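Tadton wrist-view tools - README

I wrote most of this in February while trying to get our pick planner to stop freaking out over see-through plastic, and I've been patching it ever since. It started as one Python script on my laptop. Now it's a small pile of scripts, a config folder and a viewer, and other people have begun asking for it, so I figured I should write down how it works before I forget!

What's in the repo

record/ - grabs the wrist camera stream and the joint states and writes them to one log per run
align/ - lines up the two clocks (read the note further down, please)
segment/ - the mask model wrapper, plus the cleanup step
plan/ - grasp candidates and the scoring function
view/ - a little browser viewer, ugly but quick

Getting it running

Make a fresh environment, install from requirements.txt, then copy config/default.yaml to config/local.yaml and edit the copy. Don't edit the default. I did that for months and Beril Altıntaş had to untangle my commits, for which I still owe her lunch. The one setting you really have to change is arm_profile. We have profiles for the two arms we use, Memska and Tekin, and if you pick the wrong one the replay looks fine right up until the hand-eye transform gets applied, and then everything lands 13 cm off to the left.

About the clocks

The camera stamps a frame when it arrives on the host, and the arm stamps its own messages. On our setup the camera runs 46 ms behind. align/ fixes this with a constant offset, and I know a constant is crude, but Gerrit Vandenberghe tried a fancier estimator and the results were the same to my eye. If you swap USB hubs, measure it again.

Masks on clear stuff

Okay, so the hard part. The mask model loves labels. Give it a drink bottle and it will happily outline the printed sleeve and call it a day, leaving out the shoulder and the neck, where all it gets is a bent version of whatever is behind. The planner then thinks the object stops where the ink stops and comes in too low.

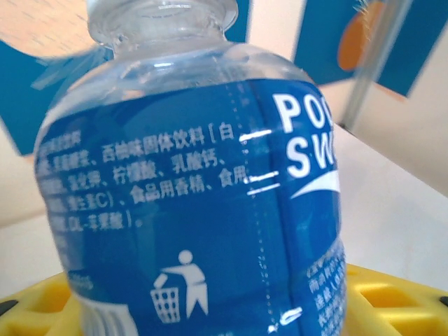 My workaround is the grow_up option in segment/cleanup.py. It takes the label mask, fits a rough axis to it, and extends the mask along that axis until it hits a strong edge or runs out of picture. It's a hack! But it's a cheap hack, and it runs on the CPU. Set max_grow low if you have lots of things standing close together, or it will swallow the neighbors.

Depth is still bad on clear surfaces, and I don't try to fix that. plan/ just ignores depth inside the grown part and borrows it from the label.

Known problems

Glare on shiny labels sometimes splits the mask in two. merge_gap: 6 helps.
The viewer leaks memory if you leave it open overnight.
Logs from before version 3 won't load without convert_old.py.

Bug reports go to me or to Zerrin Ekinci, who knows the planner code better than I do at this point. Please attach your local.yaml.

Last edited 1 July 2025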